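The Nemunard Bench Guide, second edition: a long look at a heavy binder
Reviewed by Annelies Lehner, 13/11/2018

I have had the Nemunard Bench Guide on my desk since August, and it has already got a tea ring on the cover, so I think I'm allowed an opinion. For anyone who hasn't met it, it is a binder of working rules for people who run small robot arms at a bench, published by Wilia and sold with a pad of record sheets and a set of stiff cards to hang beside the machine. The first edition was a thin little thing that you could read on a train. The new one has 414 pages and will not fit in any bag I own.

Let me say straight away that I like it very much, and that my grumbles (there are several, and I do go on a bit) are the grumbles of someone who uses it nearly every day. Bríd Mulcahy lent me her copy for a fortnight before I gave in and bought one, and she still asks after it as if it were a cat she'd rehomed.

The guide is divided by task. Picking comes first, then handing over, then placing, then everything you do when the arm is switched off and you are standing there with a cloth. Picking is the best chapter by a long way. It deals with small household things in a shallow tray, lying any old how, and it has a lovely, patient section on what to write down before you start: which tray, which objects, whether they touch each other, where the fingers come in from. There is a rule I have come to be very fond of, number 12, which says that the fingers should be open before they go below the rim of the tray. It sounds like something you'd tell a child about scissors. I had been ignoring it cheerfully for years, and my trays have the scratches to show for it.

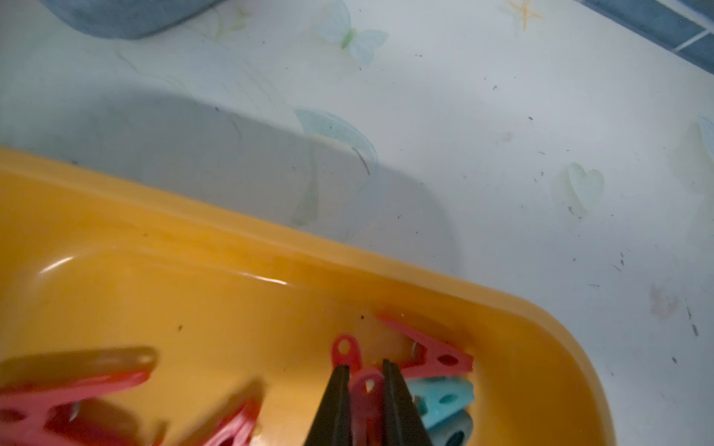
Do you need to follow every rule in the book to get any good out of it?

Most people can begin with the picking chapter and the switch-off chapter and leave the rest until they have a use for it. The rules are marked with one, two or three bars down the margin, and the three-bar ones are those the authors want kept whatever else you drop. I would start there, keep to them for a month and then read the two-bar rules with a cup of something.

The record sheets deserve a paragraph of their own. We filled in 1480 of them between us over the late summer and autumn, Sayaka Shimada doing the lion's share, and I now have strong feelings about the boxes. The box for the starting layout is generous and has a dotted grid, so you can sketch where everything stood. The box for "anything unusual" is the size of a postage stamp! That is precisely the box where you want room to ramble, and Sayaka took to writing on the back, which then didn't show up when the sheets were scanned. Wilia, if you are reading, please swap the two round. The paper is good, though, and takes pencil well, and the punched holes haven't torn yet even with Leopold Kaufmann yanking sheets out in his usual manner.

The software side is a small program called Sindarex, which comes as a download with the binder. You type in the sheet numbers and it tells you which ones have gaps. It does this one job and it does it quickly. Lorenz Fankhauser tried it with 4000 old entries pasted in from a spreadsheet and it sat and thought for a while and then gave him a list so long he printed it on both sides. I'd have liked it to sort the gaps by rule number, but you can do that by hand if you are the sort of person who enjoys it – I am, rather.

Where the second edition really earns its keep is in the new chapter on two arms sharing one work area. The old guide had half a page on this and most of it was about cables. Now there is a proper set of rules on who goes where, and the central one is that each arm should be given its own end of a shared container, written on the sheet before the first move, with the middle left to whichever arm has been named as leader. You can see the sort of thing it has in mind with the clothes pegs: a red one towards the left end of the yellow tray by one gripper, another red one towards the right end under the other, and the rest stood up in two loose rows on the mat in front. The guide calls those rows a "standing layout" and asks for each piece to be sketched with its colour and the way it faces. I thought this was fussy until I tried to put a layout back from memory after lunch and got it thoroughly wrong.

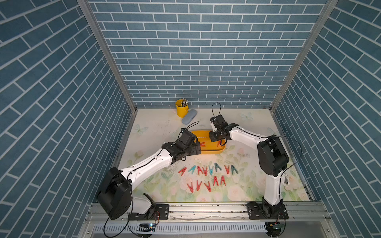 Handing over is the chapter I would send back for more work. It gives good advice on speed and on which arm lets go first, but it keeps referring you to a table at the back, and the table refers you to an appendix, and the appendix has been left out of my copy and Bríd's as well. I wrote to ask and had a very kind reply with the missing pages attached, so no harm done, but do check yours when it arrives. The same chapter also uses "release" in two different senses on facing pages, and I had to read it aloud to Leopold before either of us could say which was meant.

The chapter on keeping the bench in order is short and plain and I wish it were twice as long. Wipe the floor of the work area at the start of the session, look along every cable by eye, keep the things you aren't using at the back and in the same spot each time, and note them on the sheet even so. I've copied that page and pinned it up. 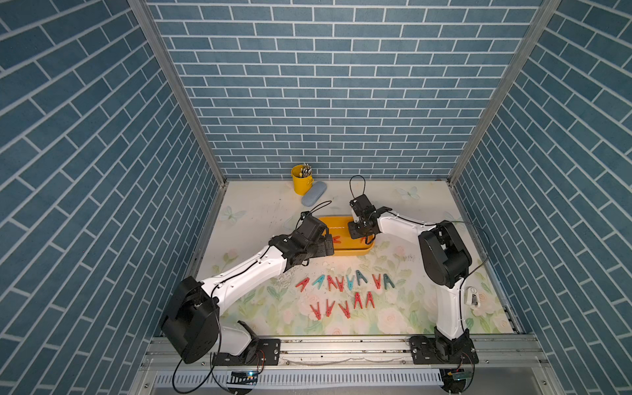 Both grippers over the tray, a red peg towards each end.

As for the hanging cards, they are sturdy and the print is large enough to read from a chair. We hung ours from a Gruber rail, and the holes happened to match. The card for the stop rules is bright green, a colour I would have kept for something more restful, and I've put a red border on ours with tape.

The price is 500 euros for the binder, the cards, the program and one pad, with further pads sold singly. That is a good deal of money for a small workshop, and I'd suggest sharing a copy with a neighbour if you have one who returns things. For a teaching bench, or anywhere that several people take turns at the same arms and have to make sense of each other's notes, I would buy it again tomorrow.

Four stars out of five from me, and I'll happily look at it again when the handing over chapter has been put right. Bríd would like it known that she would give it five.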